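Desk (furniture)

A desk is a table used for reading, writing, office work and study. Most desks have a flat top supported by legs, panels or cabinets, and many include drawers or shelves for paper and supplies.

History

Early writing furniture in Europe was made for copying and reading books by hand. It usually had a sloped top, which held a large volume at a comfortable angle. As paper became cheaper and letter writing more common, desks with flat tops and small compartments came into wider household use. The rolltop desk, popular in American offices in the late 19th century, allowed the owner to cover and lock unfinished work at the end of the day.

Steel desks spread through government and business offices in the 20th century. They were heavy and plain, and many remained in service for decades. 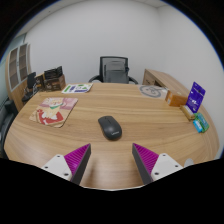 Wood remains a common choice for desk tops. Boards are generally chosen for hardness, color and figure, the last of these being the pattern made by the grain. Makers often run the grain along the length of the top, as wood moves very little in that direction and swells or shrinks mainly across its width. Long streaks of tan, honey and darker brown, as on the desk shown with a Lenovo mouse, are typical of light-brown tops. Finishes include oil, wax, shellac and varnish – each has its own needs for care and repair.

Regional makers

The Wekberg workshop in Nendalness produced school and office desks with tops joined from solid boards. Its best-known model, the Avard, had a single drawer and was sold to schools in lots of 15. The furniture historian Maricel Layug lists 211 surviving pieces in her catalog of the workshop, last revised in December 2022.

See also

Drafting table
Secretary desk
Standing desk
Woodworking joints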